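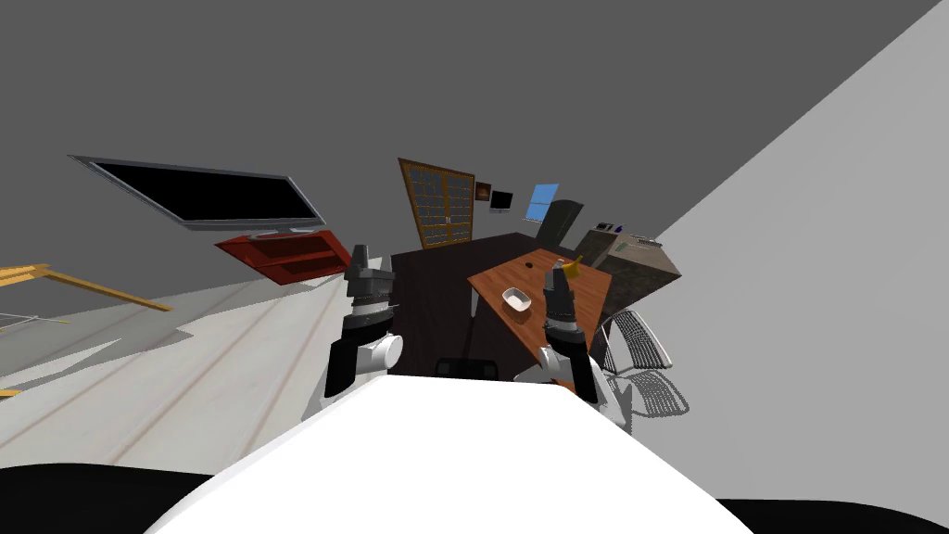
Student Projects / Earth and Environment

Shade on the Way to School: A Tree Survey of the Ivanyshyn Street Route

Why we picked this

Fitdale gets hot early. By the first week of May the walk home along Ivanyshyn Street can feel longer than the whole school day, and everyone has an opinion about which side to walk on. Our group wanted to find out whether those opinions were right! We decided to map the shade on the main walking route between the school and the Clarkel footbridge, and to learn what kinds of trees were making it.

We also just like trees, or at least we do now. At the start two of us could not tell an elm from an ash.

The route

We measured the route with a borrowed measuring wheel and got 2,532 meters from the front steps to the near end of the footbridge. It goes down Ivanyshyn Street, past the Flornetti bakery, through the older blocks with the brick sidewalks, and then along Clarkel Creek. We split it into 17 sections, using cross streets as the dividing lines wherever we could. The creek part has no cross streets, so there we used the path benches and one very large rock.

How we did it

Each section was walked in the morning, at noon and in the middle of the afternoon. One person called out "sun" or "shade" every five steps, and a partner marked it on the sheet. Patchy shade was the hardest thing to agree on. After a long argument outside the bakery we settled on a rule: if more than half of your own shadow disappears, it counts as shade.

For the trees, we wrote down the species, the trunk width at chest height, and whether the branches reached over the sidewalk. We included every tree with a trunk thicker than a broom handle that stood between the curb and the front of the nearest building. On the creek path we went as far in as we could reach without climbing over anything. Leaves we did not know went into an old phone book with a sticky note and got looked up later. (Bring more sticky notes than you think you need. Ours ran out on the second afternoon and we had to cut them into strips.)

What we found

We recorded 835 trees. More than half were along the creek, which surprised us, as the creek is less than a third of the walk. Most of those are cottonwoods and box elders that nobody planted in rows, and they lean over the path from both sides. The creek sections were the shadiest at all times of day.

On Ivanyshyn Street itself the brick blocks did very well. The trees there are mainly big old lindens and a few sycamores with trunks too wide for one person to hug (we tried). Their branches meet over the sidewalk, and even at noon there was shade for most of each block.

The newer blocks near the school were a different story. There are plenty of trees, but they are young ornamental pears and small maples, set back on the lawns. They make nice round shadows on the grass, and almost none on the sidewalk. Only 3 sections had no noon shade at all, and all of them were in this part.

As for which side to walk on, the popular answer is the west side, and in the afternoon that is correct. In the morning the east side wins, and at noon it makes very little difference. So the people who always cross over by the bakery are right on the way home and wrong on the way in.

Problems

Clouds ruined two of our noon walks and we had to do them over. We also did the whole survey in spring, when some of the later trees had not fully leafed out, so the shade along the first blocks is probably a little better in August than our sheets say. And calling out every five steps means tall people sample less often than short people. We noticed this halfway through and switched to the same caller for the rest, but the early sheets were already done.

Our dead ash count may be off too. Three of us disagreed about a tree behind the bus shelter that looked dead one week and had leaves the next.

What we would like to see

New street trees near the school should go between the curb and the sidewalk wherever there is room, and they should be kinds that grow tall. Lindens clearly like it here. We would also love for another class to walk the route again in September with our sheets and see what changed.

The paper map is hanging in the hallway outside the science room, with the phone book leaves taped around the edge. The sycamore ones are huge!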